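How to Read a Preliminary Crash Count for Your County

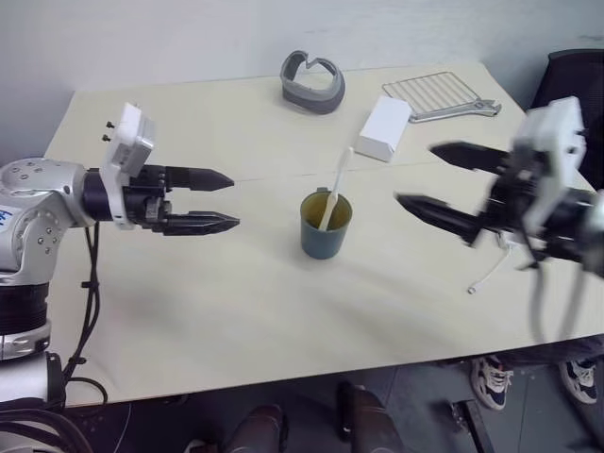
Vol. 7, No. 3, p. 57

Last updated: March

A preliminary crash count is a file of police reports that have been received but not fully checked. It can be used for local work if its limits are written down first. The steps below assume a spreadsheet with one row per crash and at least these columns: report number, crash date, county, road type, number killed, number injured.

Before you start

Get the data dictionary that goes with the file. Column names change between releases, and a field called "fatal" may hold a yes/no flag in one release and a body count in the next. Save an untouched copy of the download.

Step 1. Fix the definition of a traffic death

Many agencies count a death only if it occurs within 30 days of the crash. Some local files use a longer period, and some include crashes on driveways and parking lots. Write down which rule your file uses. Do not combine files with different rules.

Step 2. Remove duplicates

Sort by report number. A supplemental report often appears as a second row with a letter added to the original number. Keep the latest row and delete the earlier one. In the Aranda file used to test these steps, 177 rows remained after this pass.

Step 3. Separate crashes from deaths

Count rows with one or more deaths to get fatal crashes. Sum the "number killed" column to get deaths. The two totals will differ whenever a crash kills more than one person. Label each total in full.

Step 4. Check the lag

Compare the crash date with the date the report was entered. If the median gap is long, the last months of the file are short of reports. Leave those months out of any comparison, and drop the same months from the earlier year.

Step 5. Adjust for travel

Divide deaths by vehicle miles traveled for the same area and period, then multiply by 100 million. If no mileage figure exists for the county, use population and say so in the column heading. Do not switch bases partway through a table.

Step 6. Treat cause codes with care

Phone use is recorded only when an officer has evidence or a statement. A blank field means "not recorded." Keep blanks in their own category and report the size of that category next to the coded ones.

Step 7. Label the result

Put the word "preliminary" in the table title, along with the download month and the death rule from Step 1. When the final file is released, rerun every step from the raw data and replace the old table.

Method notes by Lleucu Hughes. Spreadsheet checks by Vilho Keskinen.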